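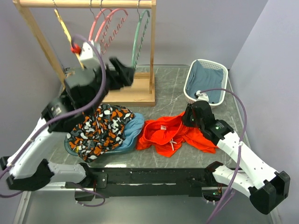
Foltdale Shared Workshop
Handout 9: Two Arms, One Pile of Clothes

Bring your notes on gripper calibration, and your own coffee. The machine by the sink is still thinking about its future.

Where we are

Darko has two arms bolted to one rail, and as of August both of them know where the rail is. The job for this unit is laundry: take a garment, find the part worth holding, and get it onto a hanger or into a basket. You have been doing this since you were six, mostly under protest. Darko has been doing it for 2 months and has not complained once, though it has thrown a sock at me.

Why cloth is rude

A wooden block has a position and an orientation. Write those down and you can go home. A pair of shorts has a position, an orientation, and a private life. Pick it up by one edge and everything you measured a second ago is out of date. So we don't plan the whole fold in advance. We plan one grasp, look again, and plan the next.

Choosing the grasp

Waistbands are your friends. They are thick, they have an edge, and a drawstring gives you a fair hint about which side is the front. Hems come second. The middle of a leg is where grasps go to die. Busy prints are harder, since the vision code likes to find edges in the pattern and then reach for them with great confidence. If you are stuck, practice on something in one loud color first. 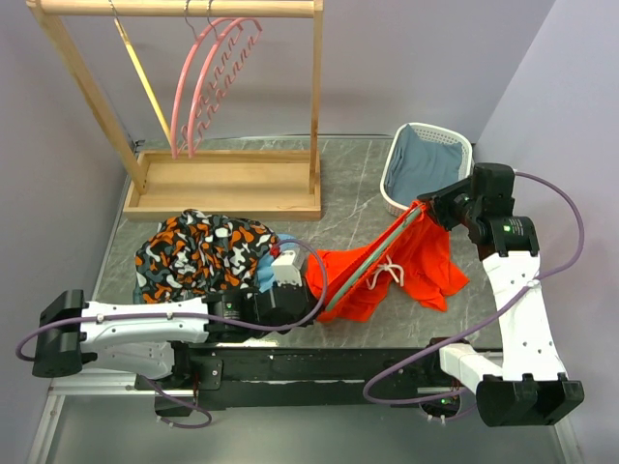 Nouhaila Younis asked at this point whether the second arm was earning its keep, or whether one arm and a heavier table clip would do the same work for half the wiring. Fair question. For a towel, the clip wins. For anything with legs, you want a second hand that can move, because the free side has to be chased. Her follow-up, that a clip has never needed a firmware update, was noted and resented.

Settings for the bench

Start the jaw force at 100 on the Ralport controller. That scale has no units, and I have written to ask. Go up in small steps if the cloth slips. At 300 you will keep hold of the shorts and also learn what a seam sounds like when it gives up.

Check the slack in both cable runs with each arm at full stretch. Tie them down near the elbow, leave a loop at the wrist, and move every joint by hand before you turn on power.

For next time

Log about 20 grasps per garment, failures included. Write down which edge you aimed for and which edge you got. Groups using the Closdale code should pull the new version first, as the old one mixes up left and right when both arms are awake. Spare jaw pads are in the drawer marked FUSES. The fuses are somewhere else.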